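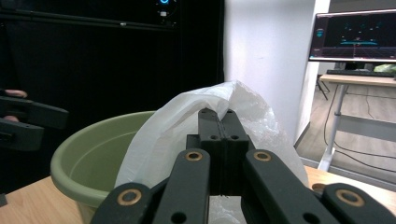 Bin liners keep slipping down inside a round bin - what size should I be buying?

Posted by Ishbel Shearer in Kitchen and Laundry
December 16, 2020

We moved into a smaller unit and there's no room under the sink, so I've gone from a big pedal bin to a little round one that lives on the bench. It holds about 20 litres according to the sticker. The liners I have left over from the old bin are far too big and bunch up at the bottom, and the small ones from the supermarket slide down as soon as anything heavy goes in. Then I'm washing out tea leaves and carrot peel every second night.

I've tried a rubber band around the outside but it perishes, and it looks awful. Tape leaves a mark. I'd also like to use less plastic if I can, but our council doesn't take food scraps in the green bin yet, so everything wet goes in the rubbish.

Is there a proper way to work out the size, or do people just guess? Colour doesn't matter.

2 people found this useful

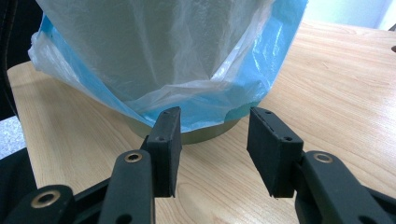 Replies

Marcelino Trindade

You can work it out. Run a tape measure around the outside of the rim. Halve that number and you have the narrowest flat width that will go over the top. Mine is 81 cm around, so I need a bag at least 40.5 cm wide, and I buy the next width up. If it's much wider than that it will slip, and if it's narrower it will split on the fold.

For length, measure the height of the bin, add half the distance across the base, then add 10 cm or so for the fold-over. Ignore the litres on the box. One company's medium is another company's small, and they measure the bag filled to the brim.

Once the bag is in, push your hand down the inside and let the air out before you fold the top over. Trapped air is what makes it ride up. You can also tie a small knot in the slack at one side so the rim is snug. 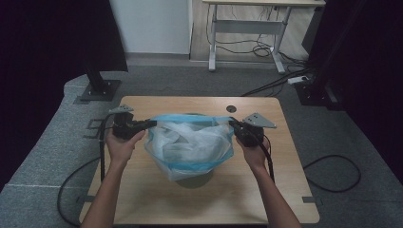
Drawstring liner in a round container

Mei Bellamy

Get drawstring ones. They cost a bit more but the band gives you something to pull firm under the lip. I use the Plorwood ones and they stay put.

Gervásio Guimarães

Agree with Marcelino on the measuring, though I'd leave out the knot. It tears on the cheaper bags.

On the wet scraps, keep a lidded tub in the freezer and tip it into the rubbish the night before collection. No smell, and you won't change the liner nearly as often. Prawn shells especially, at this time of year. A sheet of newspaper in the bottom of the bin under the liner catches any leaks, and you can throw it out with the bag.

Ring your council about the green bin too. Ours started taking food in December and I only found out from my neighbour.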